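Home Forums > Tidying and Storage > Small rooms

Thread: One bin for a shared work room, no liner – am I asking for trouble?

hallowick54
Posted 8:10 am
We finished most of the shared room in February and the last thing I can't settle is the trash. It's a back room with shelves along one wall, a mesh cart in the middle and one office chair. Floor space is tight. We have one brown plastic bin and I would like to keep it to one. No liner at the moment. The bin is a Grinura, the plain kind with rounded corners, bought secondhand in Prindedthorpe for 2 dollars.

My questions:
Would you run it without a bag?
Would you add a second bin for recycling, or keep that in the kitchen?

mopandpail
Posted 8:34 am
Put a bag in it. One leaky carton and you're scrubbing the corners with an old toothbrush.

tern_and_co
Posted 8:41 am
I've gone without bags for years in every room except the kitchen. Dry trash doesn't need one. Carry the bin to the big can, tip it, rinse it when it needs it. A box of 90 liners used to last us one season and I don't miss buying them.

mopandpail
Posted 8:52 am
"Dry trash" is fine if people stick to it. In a shared room they don't.

hallowick54
Posted 9:15 am

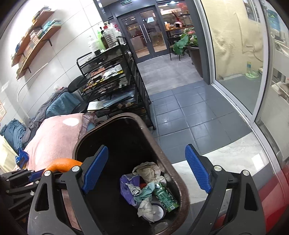
The bin this morning, no liner. Mesh cart and bookshelves behind.

The tape is mine. The rest is anyone's guess. We empty it when it gets to about half.

mopandpail
Posted 9:22 am
There's a drink carton in there on the right. That is what I mean.

tern_and_co
Posted 9:30 am
One carton. Rinse it at the sink first and it can go in any bin you like. I'd be more interested in the purple bag. If it's in one piece, take it out and use it as the liner, and you two can stop arguing with me.

jirnham_road
Posted 9:47 am
Second bin, yes. Paper towels and tissues in one, cartons in the other. It doesn't have to take up floor. I have a narrow one hanging off the end of my cart with two hooks, and yours is mesh so hooks should hold. Check what your pickup takes before you bother, though. Ours at Jirnham stopped accepting cartons and I sorted them for months for nothing.

hallowick54
Posted 10:05 am
Hooks on the cart could work. The top has bottles on it and the tiers are full of papers, but the ends are free. I'll measure tonight.

pegboard_pat
Posted 10:20 am
Off topic, but what's the plan for the clothes on the floor? There's a pile by the office chair and a jacket over the back of it. I would fix that before the trash. Put up a row of pegs under the shelves and you get the chair back.

hallowick54
Posted 10:31 am
There's a pipe running along under the shelves, so no drilling there. I was thinking of the back of the door. The blue things are going in the wash anyway. The pink blanket stays where it is.

pegboard_pat
Posted 10:38 am
Over-the-door hooks, then. Get the wide ones. The thin ones bend as soon as you hang a winter coat on them. I keep an old Puma gym bag on mine for stuff that needs washing and it goes straight to the machine.

tern_and_co
Posted 11:02 am
Agree on the hooks. Still say no liner.

mopandpail
Posted 11:06 am
Still say liner. I have over 3000 posts on this board and I think half of them are about liners.

hallowick54
Posted 7:45 pm
Measured. The end of the cart will take a small bin if I move one stack of papers up a tier. I'm going to try cartons and bottles on the cart, everything else in the brown bin, no bag for a month. If the bottom gets sticky I'll buy liners and say so in this thread.

jirnham_road
Posted 8:03 pm
Put a folded sheet of newspaper in the bottom in the meantime. It catches most drips and you tip it out with the rest.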